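Softić 그리퍼 핑거 키트, 작업실 로봇팔 두 대에 달아보고 쓰는 후기

2022년 3월 28일 / Gurnedard 공동작업실 게시판

저번에 프레임 짜는 글 올리고 나서 그리퍼는 뭐 쓰냐는 쪽지를 꽤 받았는데요, 이제야 씁니다. 결론부터 말하면 만족이에요. 근데 불만도 제법 있습니다!

제가 하는 건 거창한 게 아니고, 작업대에 굴러다니는 충전기랑 케이블을 로봇팔이 집어서 정리하게 만드는 거예요. 상자 같은 걸 집는 건 어떤 핑거를 써도 웬만큼 되거든요. 케이블이 문제죠. 둘둘 말린 케이블은 집을 때마다 모양이 달라지고, 플러그는 작고, 충전기 몸통은 미끄럽고... 원래 쓰던 핑거로는 속이 터져서 Softić로 갈아탔습니다.

구성은 핑거 한 쌍, 체결 나사, 그리고 종이 한 장짜리 설명서. 가격은 한 세트에 97유로였고 배송비는 따로였어요. 팔이 두 대니까 두 세트 샀습니다(통장한테 미안하네요). 설명서는 솔직히 없는 셈 치는 게 편해요. 나사 조이는 순서가 그림으로만 나와 있는데 그림이 너무 작아서, 첫 번째 팔은 세 번이나 풀었다 다시 조였습니다. 두 번째는 금방 했고요.

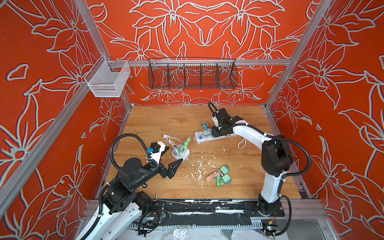 작업대 세팅. 왼쪽 팔은 초록 케이블 옆에서 그리퍼를 벌린 상태, 오른쪽 팔은 멀티탭 위.

프레임은 알루미늄 프로파일이고 벽에는 꽃무늬 벽지를 둘렀어요. 벽지 어디서 샀냐는 질문이 그리퍼 질문보다 많을 것 같아서 미리 말씀드리면, 동네 가게 자투리라 상품명을 모릅니다ㅎㅎ 가로대에 건 철망 바구니는 Fadance 제품인데 이것도 은근히 좋아요. 검은색 긴 쪽은 칸이 나뉘어 있어서 나중에 충전기를 종류별로 넣게 할 생각입니다.

다시 핑거 얘기로 돌아와서, 제일 마음에 드는 건 무는 힘이 고르게 들어간다는 점이에요. 전에 쓰던 건 끝에만 힘이 몰려서 충전기가 핑 하고 돌아갔거든요. Softić는 네모난 물건을 옆에서 물면 잘 안 돌아갑니다. 흰색 충전기처럼 모서리가 둥글둥글한 것도 제 작업대에서는 꽤 잘 잡았어요.

끝이 각진 모양이라 좁은 데 밀어 넣기도 편하고요. 멀티탭 쪽에 다가갈 때 이게 생각보다 도움이 됩니다. 대신 얇은 흰색 줄 같은 건 여전히 어려워요. 바닥에 딱 붙은 줄은 핑거가 상판을 긁기 직전까지 내려가야 하는데, 제 상판이 워낙 낡아서 높이도 고르지 않고 허연 부스러기도 많아서 더 그런 것 같아요. 상판은 바꿔야지 바꿔야지 하면서 그냥 쓰고 있습니다.

불만 하나 더. 표면에 살짝 광이 있어서 조명 각도에 따라 손목 카메라 화면에서 번들거려요. 제 쪽 인식 프로그램은 Cikus를 쓰는데, 조명을 바꾸기 전에는 핑거 가장자리를 자꾸 물건으로 착각하더라고요. 조명을 옆으로 돌리니까 많이 나아졌습니다. 무광 버전이 나오면 바로 다시 살 거예요, 진짜로.

그리고 충전기에 케이블이 꽂힌 채로 잡는 경우! 저는 이게 제일 궁금했어요. 케이블 뭉치를 직접 집으려고 하면 고리 하나만 걸리기 일쑤라, 요즘은 아예 충전기 몸통을 양옆에서 물고 케이블은 위에 얹힌 채로 두는 방식으로 연습하고 있습니다. 핑거 길이가 어중간하게 길어서 몸통을 깊게 물 수 있는 게 여기서는 장점이에요.

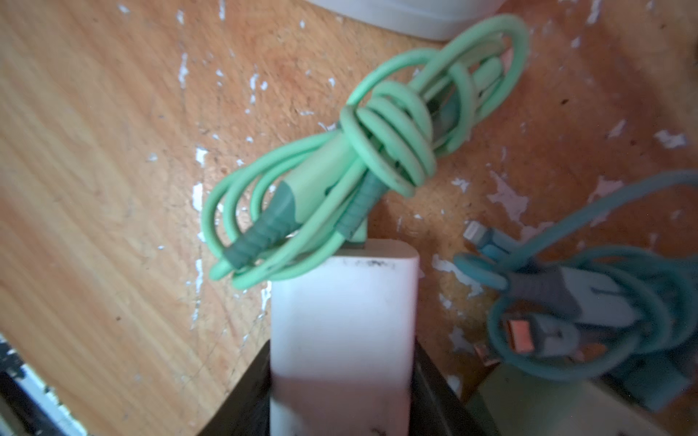 댓글에 한 분이 케이블까지 같이 들 거면 핑거 안쪽에 얇은 실리콘 패드를 꼭 붙이라고, 자기는 맨 핑거로 쓰다가 들어 올리는 속도를 조금만 올려도 충전기가 아래로 스르륵 빠져서 한참 고생했다고 적어주셨어요. 패드를 붙인 뒤에는 영점을 다시 잡아야 한다는 말도 덧붙이셨고요.

오, 패드는 생각도 못 했습니다. 두께 때문에 벌어지는 폭이 줄어들 텐데, 어댑터처럼 넓적한 물건이 그래도 들어갈지는 재봐야겠네요. 일단 왼쪽 팔에만 붙여보고 오른쪽은 그대로 둔 채 비교해볼게요.

점수를 주자면 10점 만점에 9점... 을 주고 싶은데 설명서 때문에 8점입니다. 팔 한 대만 굴리시는 분이면 한 세트로 시작해보시고, 주문할 때 여분 나사도 같이 담으세요. 저는 하나를 작업대 밑으로 굴려서 아직도 못 찾았어요. 패드 붙여본 결과는 이 글 밑에 이어서 달겠습니다.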